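Marks on white desk tops, and what to do under them (parquet floor)

Édgar Bedoya
I took over the fitting-out of our workroom in June and the desks are the part I still haven't sorted. They are white tops on white metal legs, bought secondhand from an office clearance at Claltthorpe. I paid 432 for the lot including delivery. Each one has a blue round sticker with a number on the leg from the previous place, and I've left those on. The one I'm asking about is number 4. It stands against the wall with its far end in the corner.

There are two problems. The top has faint marks and smudges that come back after every wipe. I've used dish soap, then glass cleaner, then a melamine sponge on a small patch. The sponge patch is clean but it looks a little duller than the rest when I get down level with it, so I stopped.

The other one is the floor. It's a light parquet, and grit collects under and around the desks. I sweep and it's back. I'm worried the feet will grind it into the finish whenever somebody shoves a desk over.

The drawer unit is under the far end, with the radiator right next to it.
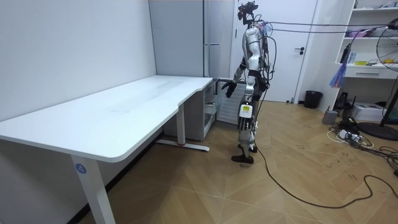 hollisgreen
Stop with the melamine sponge. It's a very fine abrasive and on a satin white laminate or melamine top you are polishing or dulling depending on where you started. If your tops are painted it's worse. Do you know what the surface is?

The smudges coming back is usually soap residue. People put too much dish soap in the bucket, never rinse, and the film grabs the next hand that leans on it. Plain warm water, microfiber, change the water twice, then dry with a second cloth. Do that before you buy anything.

Édgar Bedoya
I don't know what the surface is. It's smooth and hard and the clearance people had no paperwork. I'll look at the underside where the screws go in.

You may be right on the soap. I was generous with it.

tamsin_w
Posts: 2,077
I'd go a different way. Warm water does nothing for hand grease. Isopropyl on a cloth, one pass, then water, then dry. I look after desks in a shared studio and that's what I do at the end of each month. In between they get a dry cloth.

Agree about the sponge though.

hollisgreen
Isopropyl is fine on melamine and laminate. It can soften some paints and lacquers, and he's just said he doesn't know what he has. Test it on the underside first.

tamsin_w
Sure, test it. I still wouldn't tell somebody with greasy marks to use plain water and hope.

parquet_pete
I'll take the floor part. Light floors laid in a pattern like that show everything, and there are a lot more seams than in a straight-laid floor, so grit has more places to sit. A broom moves it from one seam to the next. Vacuum with the hard floor head, brush down, going along the planks one way and then the other way. Then a damp mop that's been wrung out properly.

Don't wet mop. If you can see water standing on it you've used too much.

For the legs, what kind of feet are they? Flat bars or small pads?

Édgar Bedoya
The back leg on number 4 has a flat foot bar along the floor. I've seen a bottle of Wiltari floor cleaner recommended for oiled wood, but I don't know if mine is oiled or lacquered. It has a shine to it under the lights.

The area between the desk and the grey and white unit is the worst. I did the whole room one morning at nine and by four there was dirt on the boards again.

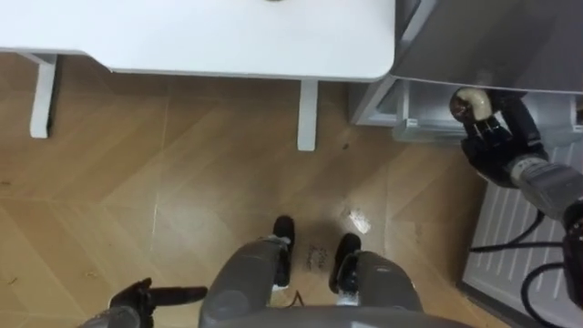

Under the table edge: a dark patch of dirt and a scrap of paper on the floor.

parquet_pete
If it has a shine I'd guess lacquer, but put a drop of water somewhere out of the way and leave it ten minutes. If it beads and wipes off with no mark, you have a lacquer in decent condition. If the wood goes darker, it's oiled or the lacquer is worn through. Don't buy cleaner until you've done that. A cleaner with oil in it makes a lacquered floor slippery and streaky, and then you have a second job.

Pick up the dark stuff dry before any water goes near it. If it's soil off shoes it will smear into the seams.

Flat foot bars need felt strip along the whole underside, the self-adhesive kind on a roll. Round pads peel off a bar, I've never had them last. Tip the desk, wipe the bar with alcohol, let it dry, stick the strip down, and leave it an hour before it goes back on the floor.

mrs_dell
Felt picks up grit. After six months the felt itself is sandpaper. We had a floor refinished because of felt and it cost far more than the desks were worth. I use the hard plastic glides now.

parquet_pete
Felt that isn't changed does that. Change it twice a year. Hard plastic with one grain of sand under it will leave a line across the room in one push.

mrs_dell
Who changes felt twice a year? You do, maybe.

parquet_pete
I do.

tamsin_w
The real fix is to keep the grit out. A long mat inside the door, long enough for a few steps. My studio got a 284 mat two years ago and I sweep half as often. Shake it outside, and vacuum under it too.

Édgar Bedoya
Thanks, all useful. We have a mat but it's a small one and it slides.

I did the underside check. The top is a board with a white plastic-looking skin and a plain brown core where it's drilled, so I'd say melamine or laminate. I tried isopropyl underneath, nothing came off on the cloth. Then I did the top the way tamsin_w said, and finished with hollisgreen's clean water and dry cloth. Much better. Some of the marks turned out to be fine scratches and those are staying.

Water drop on the floor beaded after ten minutes, no mark. So lacquer, and I haven't bought the Wiltari.

hollisgreen
Leave the scratches. I've seen people go at them with 400 grit paper and take the finish right off. It doesn't grow back.

If drinks get left on it, put a tray at the far end. Tea leaves rings on a white top, and they're harder to get off once they've sat over a weekend, even on melamine.

Édgar Bedoya
A tray is a good idea. The far corner is where bottles end up, green cap and yellow cap, same brown tea by the look of it.

Next thing is storage. I'd like the small stuff (tape, cable ties, cloths) to go under the return at the far end and stay off the top. The white unit there more or less fits but I'm thinking about a Pathak three-drawer on casters as well, for the other end. There's a shop in Rarero that has them.
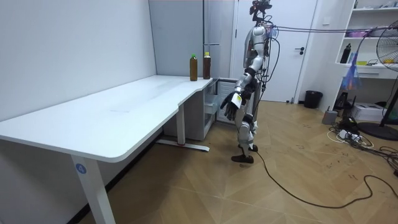

mrs_dell
How much gap should he leave between the drawer unit and the radiator?

hollisgreen
A hand's width at least, and more if the drawers are plastic. Plastic drawers close to a radiator go out of shape over a winter and then they stick. Leave enough room to get a vacuum nozzle in there too, dust builds up behind radiators fast.

parquet_pete
On the casters -- check what the wheels are made of. Hard nylon wheels are bad on lacquer. You want the soft tread ones, usually sold as hard floor casters. Most units ship with the nylon kind and you swap them. Measure the stem first, they are not all the same.

tamsin_w
I'd skip the casters. A unit that rolls gets rolled, and then it's parked in the middle of the floor with someone's coffee on it. Put it on fixed feet with felt, or whatever Pete and Dell finally agree on.

mrs_dell
We won't.

Édgar Bedoya
I'll see if the Pathak can be had without wheels. If it can't I'll take the wheels off.

For now I have felt strip for the foot bar on number 4 and plastic glides for one of the other desks. I'll run both until winter and look at the floor under each. The top gets the isopropyl once a month and a dry cloth in between. Still need a longer mat, so if anyone knows a rubber backing that's safe on lacquer, please post the name.

parquet_pete
Careful there, a lot of rubber backings stain lacquer yellow. Ask for one sold as non-staining on wood, and lift it every couple of weeks for the first few months to check.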